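Pre-Purchase Walkthrough Checklist, Humanoid Unit and Yellow Shelving
Filley site, second visit, August. Filled in by the equipment planning desk. Status marks: OK, FIX, ASK, or BUY, the last of which is how we got here.

Purpose of visit: decide whether we ask for one unit next year, two units, or a very nice hand truck. Grindaron's proposal covers the unit and a year of service. Everything it wears, bumps into or stands on comes out of our own budget.

1. Paperwork
1.1 Proposal matches the unit being inspected. OK
1.2 Warranty says what counts as wear. ASK. It says "normal wear" and then defines normal as "typical."
1.3 Hand coverings listed as a replaceable part. FIX. They appear under "soft goods," between the dust sheet and the tote bag. We priced the tote bag by mistake on the first visit.
1.4 Training days included. OK, if lunch counts as a day. 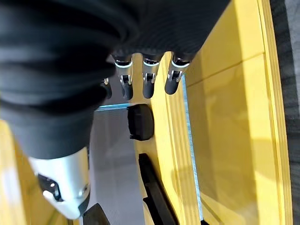 HANDS AND CONTACT SURFACES

2.1 Fabric covering on back of hand. BUY. Plan on spares. Grindaron quotes $104 a pair and suggests a fresh pair every quarter. We suggest seeing what the old pair looks like first.
2.2 Fingertips, black. ASK. Are they sold singly or only as a full hand? The parts list has one line for both and no price on either.
2.3 Hinge joints and pins at the fingers. ASK. Exposed metal next to knit is the sort of thing that eats sweaters. Get the cleaning steps in writing.
2.4 Painted yellow surfaces in reach of the hand. FIX. Budget for touch-up paint. The shop that built the shelving calls the color Yorath, after itself, and charges accordingly.
2.5 Pinch points between thumb and fingers. OK for the trial, provided people keep their own hands out of it. Add to the sign.

3. Floor and clearance
3.1 Cables off the walking path. FIX. There is a thin black cable on the carpet near the left arm. Cover or reroute before any more visits. A cable cover is the cheapest item on this list and will take the longest to approve.
3.2 Carpet suits the feet. ASK. The proposal says "level commercial flooring." Striped carpet is commercial. Level is a matter for someone with a level.
3.3 Boxes clear of the arms. FIX. Cardboard box on the right side should go elsewhere. We recommend anywhere.
3.4 Marked standoff line for staff. BUY. Floor tape, 30 yards. The good kind, which comes off again.
3.5 Bracing under the yellow top checked for tightness. ASK. Black metal, angled, and nowhere in the shelving quote. Find out who owns the wrench.
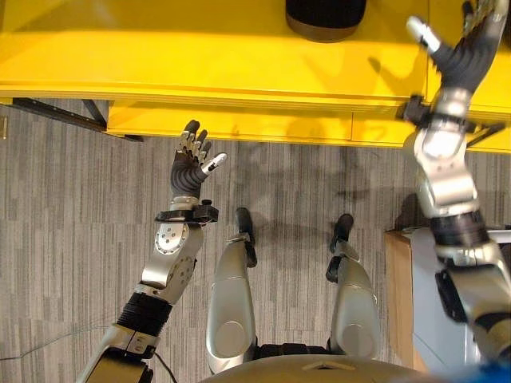

Comment from Cavier, added to section 3: please stop putting floor tape under capital. It is a supply. So are the hand coverings, the paint and the cable cover. If you move those four lines to operating, the request drops under the review limit and you save yourselves a meeting. Also, the service contract renews on its own unless you cancel it in writing, and item 1.2 should have said so.

Reply from planning: moved. Renewal clause now has its own line, 5.3. We had hoped to keep the meeting, as it is the only one with a working projector.

4. Handling trial
4.1 Items used are the kind we store. OK. Dark bags of different sizes, three in all. Hard cases still to be tried.
4.2 Shelf opening leaves room to tilt a case. ASK. The padded case goes up under the upper shelf when tipped. Before ordering more shelving, get a price on a taller opening.
4.3 Second hand near shelf corner. ASK. Is it meant to brace there or just keep an eye on things? It matters for the load rating, and for the paint (see 2.4).
4.4 Slotted uprights. OK. Shelf height can be discussed without buying a new frame.
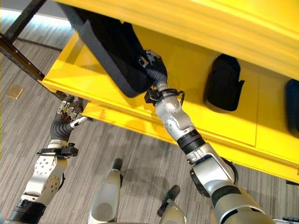 Right hand on the padded case, lower shelf.

5. Money
5.1 Shelving changes, Yorath quote: $2,345. Delivery extra. Delivery of the quote was also slow.
5.2 Spare coverings: hold at one pair until 2.1 is answered.
5.3 Auto-renewal: strike or diary it. FIX
5.4 Lead time on the unit: about 7 weeks from signed order. Signing takes longer.

Result: not ready to order. Open items go back to Grindaron with this sheet. Request stays at one unit. The hand truck stays on the list as an alternate, already approved.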